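Bench notes: the two-armed table setter

Hello again from the back corner of the Prumstead shop! If you've walked past lately and heard me muttering at a pair of robot arms, yes, that's still going on. Sawsan Najjar and I have been at it for 31 evenings now (she keeps the tally, I keep the coffee coming) and the thing finally looks like a project and less like a pile of brackets.

The plan hasn't changed much since the last newsletter. Two arms face each other across a mat, and between them they're supposed to sort out a small set of dishes. Cups have been easy enough. Spoons are a pain, all slippery handle and no flat sides, so that's where most of my time goes.
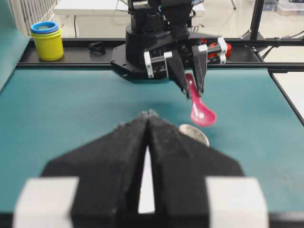

The far arm with the pink spoon, seen from between the fingers of the near one.

I love that wrist view, by the way. You get a much better feel for how the fingers line up than you do standing over the bench with your hands on your hips. I've been through over 200 spoon grabs on paper and on the bench, and my notes mostly say "grip higher" and "slow down." Mechthild Schwaiger wants me to try softer finger pads and she's probably right, but I'd like to finish tuning the speeds first or I'll never know which change did what.

The other thing on my list is the fixed camera. I want it to give us a nice wide look at the work, and we have a ways to go with placement and focus!
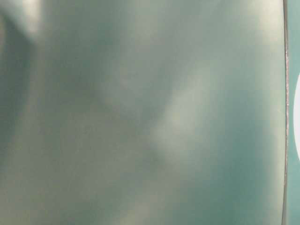 Fixed camera, very close up: glossy teal and a bit of something white at the right.

Next up is a proper bracket for it, plus 14 cable ties I keep forgetting to buy. If you have a short piece of rail you're not using, please leave it on my shelf. We'd like to have both arms ready to show at the December open bench, spoons included.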